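Automation Systems II
Handout 6: Notes on the Drakcombe open day
Read before Thursday's section. Bring your own notes from the visit.

1. Purpose of the visit

The Drakcombe site opens its manipulation lab to students once per term. The course uses the visit for one topic: how a two-arm cell is set up for sorting small household objects, and where the difficulty in that task lies. Palletizing and welding cells were covered in Handout 4 and are not repeated.

2. The task

Cutlery is moved between a tabletop and a basket. The objects are thin, rigid and partly reflective, and they come to rest in any orientation. Three properties matter for planning:

Height. A knife lying flat gives the fingers very little to close on. Approach height must be held tightly or the fingertips strike the table.

Contact between objects. When one utensil lies across another, lifting the lower one moves the upper one. The order of picks becomes part of the plan.

Surface. Polished metal reflects overhead lighting, and depth sensors return gaps or false points on it. A matte handle is the easier part to detect and usually the better place to grasp.

3. Cell layout

Two arms share one table. Each can reach the middle, so the shared volume has to be managed in software. The simplest rule is exclusive access: one arm enters the shared volume while the other holds position outside it. The rule costs cycle time. Arska, the planner used in our lab exercises, applies it by default.

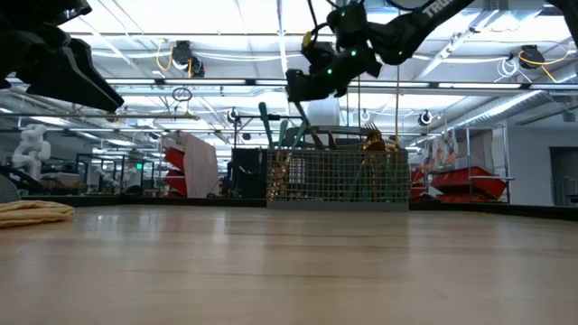
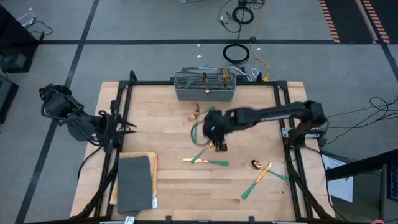

Green handles and gold metal in both views; crossed pieces on the table in the second.

4. Discussion

One reader of the draft handout, Alvarado, objected to section 3: exclusive access is too conservative for a table this size, and a time-indexed reservation of smaller cells would let both arms work near the basket with no loss of safety margin. The objection is fair. Reservation does require that each arm keep to its schedule, and a failed grasp breaks the schedule. Compare the two methods in Problem 2.

5. Reference values for the problem set

These belong to the Graterano practice set and were not measured at Drakcombe.

Grasp attempts logged: 1,227
Table width: 800 mm
Maximum planning time per pick: 3,000 ms
Minimum clearance between arms: 78 mm

6. Problems

Problem 1. Two knives and a spoon lie in one pile, each touching the other two. Write the contact graph and give every pick order that lifts only an uncovered object.

Problem 2. Using the values in section 5, divide the table width into equal cells no narrower than the minimum clearance. State how many cells result and how you treat an arm that overruns its slot.

Problem 3. A utensil must enter the basket handle up. The grasp was made at the metal end. Describe a regrasp using the second arm, and list the poses at which both grippers hold the object.

Hand in Problems 1 and 3 on paper. Problem 2 goes in the shared folder with your code.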